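Teaching by Hand or by Remote: What We Got for Our Demonstrations
Project report, Lehtinen group
2025-06-28

1. Why we did this

Our course handout says that anyone can teach a robot a household task by showing it a few times. We wanted to see how much of that survives a kitchen counter. The claim is repeated in most of the reading we were given in April, usually next to a plot that goes up and to the right, and usually with very little about who gave the demonstrations or how many were thrown away.

The task was to pick up a small household tool from the counter and lay it down again in a different spot. We compared two ways of showing it. In the first, a person holds the arm and moves it through the motion (hand guiding). In the second, a person drives the arm from a separate controller and does not touch it (remote control). Both sets went into the same training script, which we call Juvlow. We did not write the learning method inside it, and we make no claims for it.

2. Workspace

We worked in the shared kitchen at Woltitz instead of on the lab table. The lab table is matte and evenly lit. A kitchen is neither, and we suspected that some of the success reported for this kind of training depends on the table.

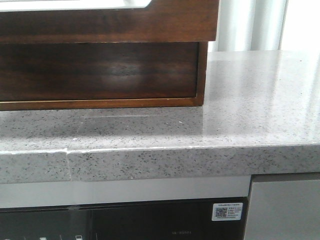

Figure 1. The counter and wooden cabinet, with no arm in view.

The stone is polished and speckled, and on the right it picks up a wide band of light from behind. There is also a seam toward the left in the front edge, with a small chip at the top. We left all of it alone. Two of us argued for covering the stone with a cloth, and the results would probably have been better if we had, but then the report would be about a cloth.

3. Collecting the demonstrations

We recorded 365 demonstrations in total. Of these, 200 were done by remote control and the remainder by hand guiding. Four were dropped from the hand-guided set when the log files turned out to be empty, which left 161. We should have noticed sooner. The recording program, Ralarano, shows a green light whether or not it is writing anything.

Hand guiding felt easier from the first minute. You can feel the weight of the arm and you know where the fingers are. The trouble is that the person doing the guiding is also standing in the camera view, and a model trained on those images may learn to expect a sleeve. We tried standing farther back, which made the motions stiff. Replaying the recorded joint positions without the person there gave clean images, but it doubled the time and the replay did not always land where the original had.

Remote control keeps people out of the images, and that is the main argument for it. It is also slow and tiring. Judging height above a shiny surface on a screen is hard, and most of our spoiled attempts were closed too early or pressed into the counter. Scissors were the worst of the tools we tried. They lie flat, the blades are thin, and the handles swing if you catch them off center.

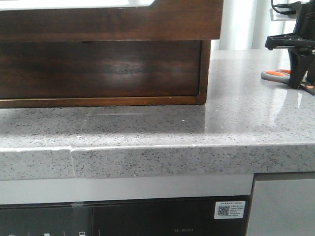 After a while each of us had developed a private trick for this, such as coming in from one side or pausing low over the counter before closing. That is bad news for the data. The training script has no idea that it is looking at three people with three habits, and it is free to average them into something none of us would do.

4. Results, such as they are

We trained each model for 2000 steps and stopped. The remote control model looked smoother and reached the tool more often. The hand-guided model was hesitant and sometimes stopped above the counter without coming down. It would be easy to write that remote control is the better method, and an earlier draft of this report did.

We no longer think the comparison supports it. The remote set was larger. It was also recorded second, by people who had already practiced the task by hand, so the operators were better before they started. We did not keep the time of day the same for the two sets, and the light on the counter changes a lot. Any one of these could account for the difference.

We also did not settle on a definition of success before testing. Does a pickup count if the tool is dragged a little first? We decided it did, after seeing that it happened often.

5. What we would change

Mix the two methods within each session so that practice affects both equally. Write down the success rule before the first test. Check the log files every ten recordings. Have one person give all the demonstrations, or label them by operator and look at each set separately.

The models and the remaining recordings are on the group drive under Woltitz, with the four empty files kept in their own folder.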